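Peline Support Items: README

Peline is a small table of item data for a team arena game we play on our local server. It covers only the items which support players buy, with their price, colour group and cooldown. There are 539 rows in the file items.csv, one row for each version of an item.

The table began in June as a spreadsheet for the Gredthorpe map. Later we added the Rollberg map, where the prices are different. If you compare the two, please filter by the column "map" first, otherwise the averages make no sense.
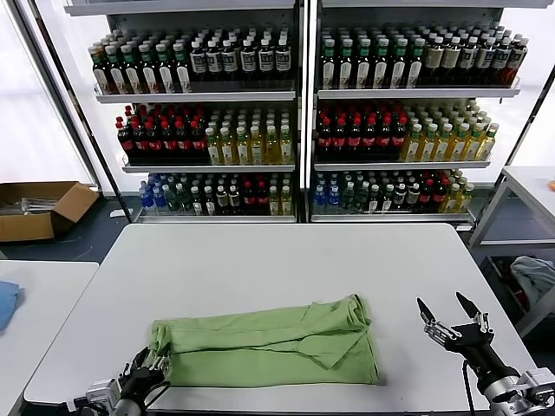
Ellery
Data maintainer, Peline

Columns: item_id, name, map, price, colour, cooldown, patch. Price is in gold, and the most expensive item costs 995. Cooldown is in seconds. An empty cell means the item has no active ability, so please do not read it as zero.

Known problems: 2 items share the same name after the last patch. I kept both, and you must use item_id to separate them. The old healing items can have a price error of up to 100 gold, as they were copied by hand from the shop screen.

Last update of the file: Mon 13 August. You may use the table for your own guides or build calculators, also in modified form. When you find a wrong value, open an issue with the item_id and the patch number, and I will check it at the weekend.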